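Flisstead 楼宇声学改造项目 第八次协调会会议纪要

时间:星期二 下午两点
地点:Flisstead 二层会议室
主持:Roel Koster
出席:Meron Nigatu(声学)、Aurélien Gilbert(暖通)、Sem De Graaf(结构)、Arwel Bellis(采购与合同)
记录:Arwel Bellis
缺席:Koubek 驻场代表(已请假,书面意见随附)

一、上次纪要确认

上次纪要第 3.2 条“隔声量”改为“计权隔声量”,由 Meron Nigatu 提出,其余无异议,通过。遗留事项中,三层东侧吊顶检修口位置图已由 Sem De Graaf 提交,关闭。机房门槛密封条样品仍未到,转入本次第五项。

二、走廊混响时间复测

Meron Nigatu 汇报三月复测结果。测点沿用原布置,声源为十二面体扬声器,采用中断声源法,按倍频带取值,重点看 500 Hz 至 2000 Hz。北走廊 2000 Hz 频带已满足设计值,500 Hz 频带仍偏长。南走廊因地面保护膜未拆,数据仅作参考,不写入验收表。

Roel Koster 问低频段偏长是否与吊顶后空腔深度有关。Meron Nigatu 认为有关,但不排除电梯厅玻璃隔断的耦合影响,需关闭防火门后补测一次。Aurélien Gilbert 提出补测时应停新风机组,否则背景噪声会压缩衰减曲线的可用区间。

决议:
2.1 南走廊保护膜拆除后重测,测点不变。
2.2 北走廊补测时关闭电梯厅防火门,新风机组停机,由 Aurélien Gilbert 提前一天通知物业。
2.3 补测报告须附背景噪声曲线。

三、714 室隔墙

Sem De Graaf 说明现状。714 室与相邻办公室之间为双层石膏板轻钢龙骨隔墙,墙体未砌至结构板底,吊顶以上仅有单层封板,且桥架穿墙处未做封堵。相邻房间反映能听清对方通话内容。

讨论了两个方案。方案甲为将隔墙延伸至结构板底,两侧各双层石膏板,空腔填岩棉。方案乙为保留现有隔墙,在吊顶以上加设隔声挡帘,穿墙处以防火密封胶封堵。Meron Nigatu 倾向方案甲,理由是挡帘接缝处的施工质量难以检查。Aurélien Gilbert 指出方案甲要求把现有回风短管改为带消声弯头的跨墙风管,净高很紧,须先核对桥架标高。Sem De Graaf 确认结构上两个方案均可行,附加荷载在允许范围内,顶部须留变形缝并用弹性密封材料填充。

Koubek 的书面意见支持方案乙,主要考虑工期。Roel Koster 表示工期可以调整,隔声指标不能降。

决议:
3.1 按方案甲深化,方案乙存档。
3.2 Aurélien Gilbert 提交风管与桥架综合断面图。
3.3 断面图确认前不得拆除现有吊顶。

四、风机盘管噪声

Aurélien Gilbert 报告,四层西侧会议室风机盘管中速挡运行时有明显的低频成分。已更换一组减振吊杆,改善有限。现怀疑软接过紧,振动经风管传至风口。Meron Nigatu 建议分别在机组外壳、软接下游和吊杆根部布加速度传感器,三处同步记录,先找到传递路径再决定换件。

Arwel Bellis 提醒,若最终判定为安装问题,返工费用由 Koubek 承担,须在质保期内发出书面通知。

决议:
4.1 振动测试由 Meron Nigatu 安排,Aurélien Gilbert 配合开关机。
4.2 测试完成前不再更换零件。
4.3 Arwel Bellis 起草通知函,暂不发出。

五、材料与采购

Sundasora 提供的吸声板共两种厚度,首批 60 块已到场,规格与送货单一致。其中 8 块边角破损,已拍照并退回,补货日期待对方确认。Trivis 的门底自动下降密封条样品延期,对方解释为模具调整,未给出新日期。

Roel Koster 要求 Arwel Bellis 同时询问替代供应商,替代产品须提供第三方隔声检测报告,检测状态应为整樘门,单独密封条的数据不予接受。

Meron Nigatu 补充,吸声板到场后应平放,避免叠放过高造成板芯压缩;切割后的边缘须封边,龙骨收口做法按图纸节点五执行。

决议:
5.1 破损板补货到场后单独验收。
5.2 机房门密封条增加一家备选。
5.3 仓库内吸声板改为平放,由 Koubek 落实。

六、其他事项

夜间施工申请已获物业同意,仅限无冲击作业。钻孔与剔凿仍须在白天进行,施工前张贴告示。Sem De Graaf 要求所有楼板钻孔前先做钢筋扫描,扫描记录随施工日志归档。

图纸版本管理方面,现场仍有旧版吊顶图在使用。Arwel Bellis 负责收回旧图并更新图纸登记表,登记表由 Koubek 签收。

下次会议仍在星期二下午两点,地点不变。议题提交至 Arwel Bellis,第三项断面图须在会前发出。对本纪要有异议者请以书面形式提出,下次会议上一并确认。 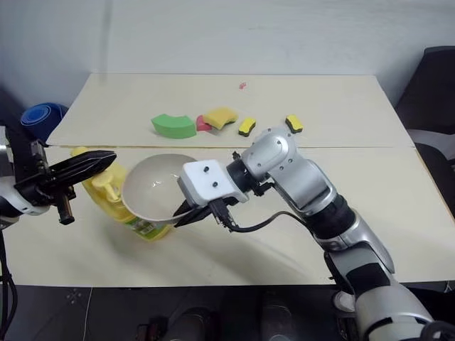
分发:全体出席人员,Koubek 驻场代表。附件一为北走廊复测数据表,附件二为 Koubek 书面意见,附件三为吸声板退货单。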